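Refinishing the plank floor in the back office – sand it or leave it alone?
Clurkemstead Home Forum > Floors and Walls

plankandpatience
Posted 13 August 2023

Hello all, long-time reader and very occasional poster. We rent two rooms over the old feed store in Clurkemstead for our little bookkeeping outfit, and the landlord has kindly said we can do what we like with the floor as long as we pay for it. It's wood planks all the way through, warm brown, with some strips quite a bit lighter than the ones next to them. I love it. My business partner thinks it looks patchy and wants the whole thing sanded back and stained one color before December, when we have clients in.

The bigger room is 400 square feet. I had one quote for $2,000, which made me sit down for a minute. Has anybody here lived with a mixed floor like this, and did you even it out or let it be?

mosswater
Let it be! Please! My mother's house had a floor just like you describe and my brother sanded it the summer he moved in, and stained it a dark even brown, and every crumb and bit of lint has shown on it from that day on. A mixed floor forgives you. Ours hid two dogs and a wood stove for 16 years.

Druro_Dan
Going to disagree with mosswater, in a friendly way. If the finish is worn where people walk, leaving it alone just means paying more later. What's on there now? Put a few drops of water by the door and see if they bead up or soak in. If they soak in you need a new coat whatever color you settle on.

plankandpatience
Drops of water done, they beaded everywhere except one patch by the radiator. So that's good news I think? My partner says it's still patchy. We do have rolling chairs in there all day long, and I worry about those more than the color.

Cutia
Chairs are the thing to worry about, yes. I looked after the floors in a shared office for 5 years and the casters did more harm than all the shoes put together. Soft wheels, and sweep under them, because grit is what really scratches. I'd also put felt under any table with metal legs.

On the color, I'm with mosswater. We had lighter and darker strips too and I never once wished them gone. This is our floor, so you can judge the mix for yourself:

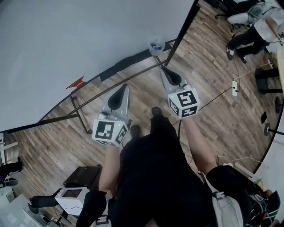

Things I would do before spending any money

1. Wash a small corner properly with a floor soap and let it dry overnight. Some of what people call patchy is old polish.
2. Swap the casters for soft ones.
3. Spot-coat the bit by the radiator, and live with it through a winter.

Druro_Dan
Pretty floor, I'll give you that. I still wouldn't spot-coat – you get a shiny island and then you look at it forever. Screen and recoat the whole room. It's a good deal cheaper than sanding and you keep your stripes.

mosswater
Well now, I could live with that. Is Nishimura still renting out the buffers? They used to throw in the pads.

plankandpatience
Thank you all so much, this is far more help than I expected. I washed a corner last night and it came up lighter, so there may be something in the old polish idea. I've shown my partner Cutia's floor and got a "hmm", and from that quarter a hmm is practically a yes. Will call Nishimura about the buffer and ask about pads. Dan, would you do one coat or two?

Druro_Dan
Two, with the chairs out until the second one has cured. Give it longer than the can says.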